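Kurkanura team notebook – paper task, July
Shin Room, started 1:40 pm
Writing: me. On the arms: Kyung-hwa Yeon, then me after the break.

Carrying on from the last entry. The Prutura rules have the paper task worth more than the block task, and we have been doing it the other way around for weeks, so this session was all paper. The task is: sheet starts flat on the table, robot gets hold of it, makes one fold across, lets go, and the fold has to stay down after both arms are clear. Any sheet, any color, judges pick from a stack. That last part is what worries me most.

Setup

Both arms powered up without complaints. The left one still makes the clicking sound at the shoulder when it first homes. I tightened the two base screws and it still does it. Leaving it.

Firkik (our control script, for anyone new reading this) was on the old config for the first half hour. I only noticed when the close position printed as 2744. It should have been 2803, the value we settled on after the new pads went on. At 2744 the pads stop short and thin paper can slide out from between them. So anything before 2:15 goes in the "old" folder and should not be mixed with the rest. I changed the default in the file this time, not only on the command line.

Check at the start of every session: read the close number on the first screen. I am putting this on the front page of the notebook too.

Part 1, thin sheet

Kyung-hwa wanted the hardest material first while she was fresh. The striped sheet is very soft and will not hold an edge. If you push at it, it wrinkles up in front of the fingers and you end up with a bunch of it and no corner to grab.

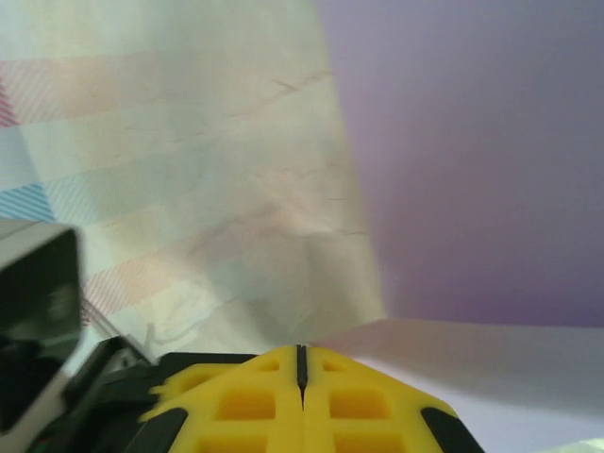

Fingers up against the thin striped sheet, already well creased.

What we tried:

Straight in from above with the fingers open, close, lift. Gets something nearly every time, but what it gets is a pinch out of the middle, and you can't fold from there.

Low and flat from the side. Better in theory. The fingertips are too thick to get under it and they shove it along the table.

Press down with one closed gripper to hold the sheet, then pinch near the edge with the other one. This was the best of them. Kyung-hwa got two folds I would call legal, and one that opened up again when the holding arm let go.

Decision: we do not spend more time on this sheet until the plain paper is reliable. If the judges hand us something this soft we take the partial points for the lift and move on to the next round.

Part 2, plain paper

Plain paper is stiffer and it has the opposite problem. It comes up nicely and then it wants to stand there in a curve. The arm that did the lifting has to travel over the top and down the far side, and if it goes in a straight line the paper bows outward and twists, and the fold lands crooked.
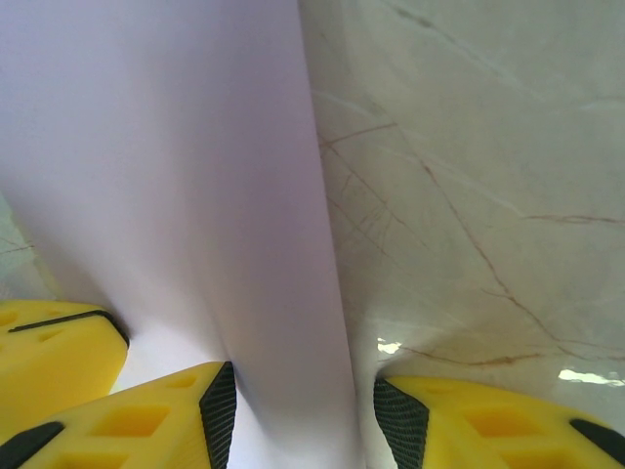 Sheet bowed up off the marble and creased where it goes down between the pads.

Notes from watching it several times over:

1. The second arm should touch the side of the sheet and do nothing else. We were using it to push. When it pushes, the sheet turns around the pinch point.

2. Pinch depth matters more than I expected. With the pads well past the edge there is a hard crease at the grip, and the paper folds there and not where we want it. I would like just the tips of the pads on it.

3. Slow down on the way over. Kyung-hwa does it at a little under half the speed I do and her folds are straighter. Mine are faster and two of them were bad enough to restart.

4. The release is still messy. Opening both grippers together lets the paper spring. Open the far one first, wait, then the near one.

We argued a bit about number 4. Her point is that waiting costs time in the match and she would take a slightly raised fold for the faster finish. The rules say the fold has to be down but they give no measurement, so it comes down to how the judge feels. I wrote to the Prutura organizers to ask and have had no answer yet.

Break, 3:30. Table wiped, pads wiped. The pads pick up paper dust and you can feel the difference with a finger. Should be done more often than once a session.

Part 3, approach only

After the break I did nothing but approaches. Come in, get to the edge, pads either side, close, open, back out. No lift. Boring, but this is where most of our failed attempts start, and the log has very few clean ones.

Table reflections are a nuisance for the edge finder. The polished top throws bright spots and the edge finder will sometimes take one of those for the border of the sheet, mostly with the lighter papers. Turning down the threshold helped with that and then it started missing the real edge. I put the threshold back.
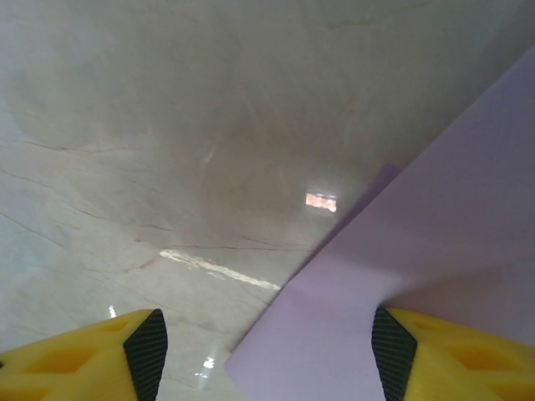

The thing that did help was coming in at an angle to the edge, so that one pad crosses it before the other. If the arm is a bit off, one pad still ends up on the correct side and you can correct from there. Coming in square, both pads are either right or wrong together and there is no warning. I tried it from the left and from the right and it works from both, though from the right the wrist gets close to its limit and the last bit is jerky.

Also tried it with the corner in place of the long edge. The corner is easier to pinch but it gives a diagonal fold unless the second arm squares it up afterward. Keep in mind for the round where any fold counts.

By the end the log had 121 runs in the good folder. That is everything after the config fix, lifts and approaches together. I have not gone through them to throw out the bad ones. Somebody needs to do that before they are used for training, and please label the approach-only ones separately, they end with the gripper open and will confuse things otherwise.

Part 4, both arms in close

Last thing before packing up was bringing the second arm right in beside the first to see how near they can get before something touches. Earlier in the year we were keeping a large gap out of caution and it made the holding move impossible on small sheets.

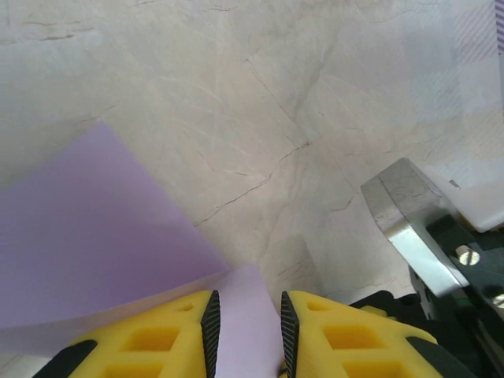 Lavender paper coming into the gap from the left, metal part and bracket over on the right.

They can get closer than we had it set. I brought the limit in by 8 mm and ran the hold-and-pinch through without contact, slowly, with my hand on the stop button. I would not go further without looking at the bracket screws first. If one of those backs out it will catch.

Kyung-hwa thinks the holding arm should come in from behind the paper and not from the side at all. We had no time to try it. She has drawn it on the whiteboard, please don't erase it.

To do

Sort the 121 runs, label the approach-only ones (me)
Try holding from behind (Kyung-hwa)
Check bracket screws on both arms, thread lock if we have any left
Wipe pads at start, middle and end
Ask again about the fold measurement
Get a few more kinds of paper. We are training on what happens to be in the cabinet, and the judges' stack will be different
Shoulder click on the left arm, when someone has an hour

Powered down 5:20. Arms parked. Config backed up with 2803 in it. The good folder is on the team drive, the old folder is only on the Shin Room machine and can be deleted once somebody besides me has looked at it.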